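Ticket 82: Gripper closes, but the bag slips out
Project: Praltmont arm, home build
Opened by: Ismail Ragab
Opened: 11 Oct 2024
Status: open, waiting for parts

Problem

I am building a small arm at home for pick and place of soft things. The frame is from the Ikach kit, the controller is a Soliman board, and the fingers are my own print, version 3. With hard objects the arm works well. With thin plastic film the fingers close, the motor stops at the current limit, and the arm goes up with nothing in it. Out of 23 attempts with bagged items I had only 2 good lifts.

What I checked first

Power supply under load: good, no voltage drop.
Finger screws: one was loose on the right side, I tightened it. No change.
Firmware: the last one from Soliman, settings saved again after the update.
Finger alignment: both tips come to the same height when I look from the wrist camera.

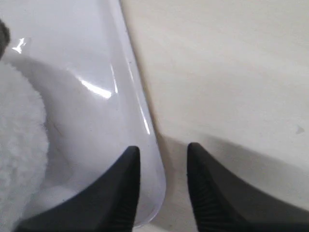 Does the gripper lose force when it stays closed for a long time?
The force stays the same for as long as I measured it. I closed the fingers on a kitchen scale and the reading did not move, so I do not suspect the motor or the gear.

Next I changed the approach height. Before, the tips stopped a little above the table and the film could slide under them. I lowered the stop point in small steps until the tips only just touch. It is better, but the film still escapes when it has a fold in the wrong direction.

I also wanted to know if the trouble comes from the film or from the softness of the filling. For this I use the plush snowman on the white tray, with no bag on it, and the same closing speed.

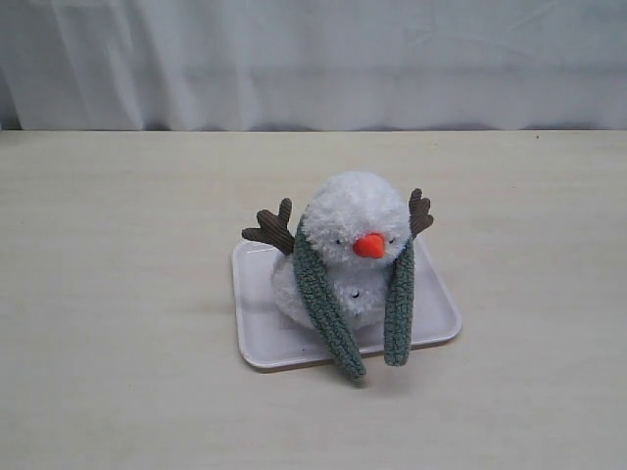

The current limit must be set lower for this kind of test, otherwise the fingers press the fleece too much. I made a second profile with the name "soft" and kept the old one for hard parts. Please note that the board does not remember the profile after a restart, so it must be selected again each time.

Still to do

Order silicone pads from Radau. They write that delivery can be in December.
Glue the pads on the inner faces and repeat the bag attempts with the same stop point.
Ask in the Soliman forum about saving the profile.

If somebody has used another pad material on film, please add it to this ticket.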